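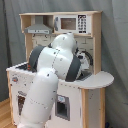 Cuiping Yan says the first question kids ask at robot club is always the same one: "When do we get to drive it?" Her reply is that you get to drive it on your first day, but driving it well takes until February.

This page is for anyone who is thinking of joining the Ulik Robot Club, or who has just joined and wants to know what we do. It is written for ages eight and up.

What is the project?

Each year the club picks one big job. This year the job is called Kitchen Helper. We are teaching a robot arm to do small chores in a play kitchen. A play kitchen is a good place to learn. It has a sink, a faucet, a stovetop and a microwave, like a big kitchen, but everything is small and close together. If the arm bumps into something, we stop, look at what went wrong and try again.

How does an arm know where to go?

Your own arm has a shoulder, an elbow and a wrist. These are joints. A joint is a place where something can bend or turn. A robot arm has joints too, and each one has a motor.

Try this. Put a cup on the table and sit down in front of it. Now pick up the cup, but keep your elbow straight the whole time. It is hard to do. Next, try it with your wrist stiff. You need several joints working together to reach one cup, and so does the robot.

The computer keeps track of how far each joint has turned. If it knows that for every joint, it can work out where the gripper is. The gripper is the part at the end that opens and closes. It does the job of your hand.

How do we teach it?

There are two ways, and the club uses both.

The first way is to write a program. A program is a list of steps. "Turn the wrist. Move down. Close the gripper." The robot follows the steps in order. If you move the cup a little to the left, the robot will still go to the old spot and close on nothing, unless you have written a step that tells it to look.

The second way is to show it. One person guides the arm through the job while the computer records how every joint moves. Then we do it again, with the cup in a different place. Then again. After many tries the computer starts to find what the tries have in common. Last season the Skelitov team recorded 136 tries of one chore, which was moving a toy cup to the sink. They threw out 17 of them. In most of those, the driver had stopped halfway to talk.

Why is a sink so hard?

A faucet sticks up and curves over. The gripper has to get in beside it or under it without hitting it. You do this at home without thinking. You see the faucet, and your hand goes past it. The robot needs a path, and a path is made of many small points in a row. If one point is too close to the faucet, the whole path has to be changed.

What do club members do?

We split into teams, and each team has a name. This year they are Skelitov, Nautiyal and Mundix. Everyone takes turns at these jobs:

Driver: guides the arm.
Spotter: watches the arm and calls "stop" if it gets too close to something.
Recorder: writes down what happened on each try.
Setter: puts the cup, spoon or toy food in place before each try.

A turn lasts 30 minutes. Then you swap.

What are the rules?

Keep your hands out of the kitchen while the arm is on.
Tie back long hair and push up loose sleeves.
When anyone calls "stop," the driver stops. You can ask why afterward.
Write down the bad tries as well as the good ones.

Words to know

Joint: a place where the arm bends or turns.
Gripper: the part that grabs.
Path: the points the arm moves through.
Program: a list of steps for a computer.

How do I join?

Ask a grown-up to fill out the form at the front desk by Fri 16 July. You do not need to know how to code. Bring a pencil and a notebook with your name on it.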